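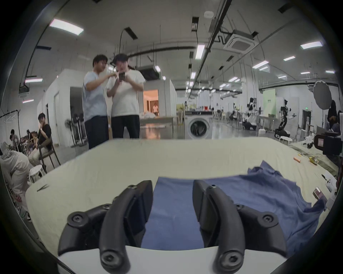 Cash is having a moment with small investors, and the reason is mostly that they keep needing it. Brokerages spent years telling customers that money in a savings account was money going nowhere. Then rents rose, cars broke down and markets dropped in the same few months. People who work for themselves felt it first, as much of what they own isn't in an account at all. A heap of blue cloth on a covered table is an asset to someone who sews for a living, but it won't pay the electric bill this week.

Otutov, an online broker that lets customers start with $25, says its cash accounts have grown by 10 percent since February. Most of the new deposits are small. The typical one is $300, and it usually arrives the day after payday.
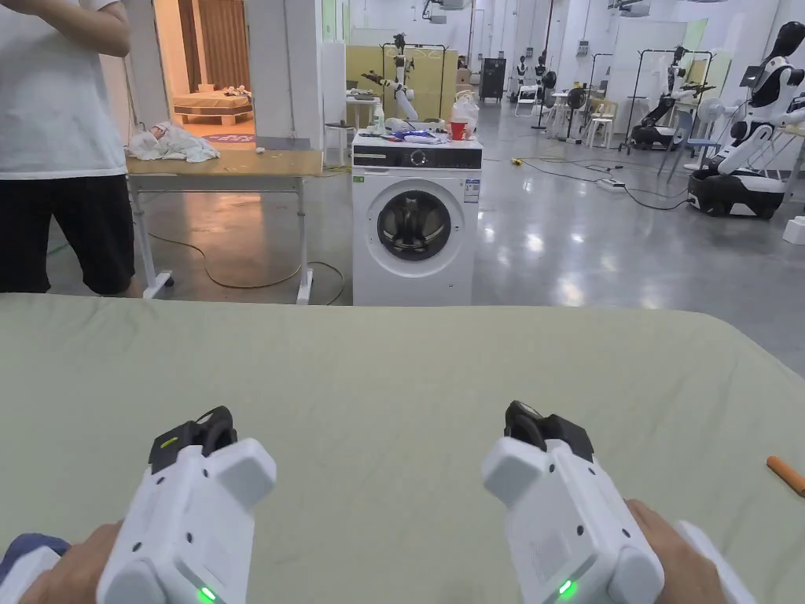
The rival app Mikham has gone further and pays a slightly higher rate to savers who leave their balance alone for seven months. There is no penalty for taking money out early, only the loss of the bonus. Customers seem to like that. Locking money up for years is a hard sell to anyone who has just had to sell shares at a loss to cover a dentist.

None of this makes cash a good long-term investment. Inflation is eating into every balance, and the rates on offer don't come close to making up for it. Hasdale, which manages retirement plans for small firms, suggests filling the emergency fund first and sending whatever is left each month into a broad stock fund. It's old advice. It was harder to follow when stocks only went up.

Filed under: Saving & Investing | 09/06/2022

Home Markets Retirement Taxes Your Money Subscribe

Get our money newsletter in your inbox. You can unsubscribe at any time.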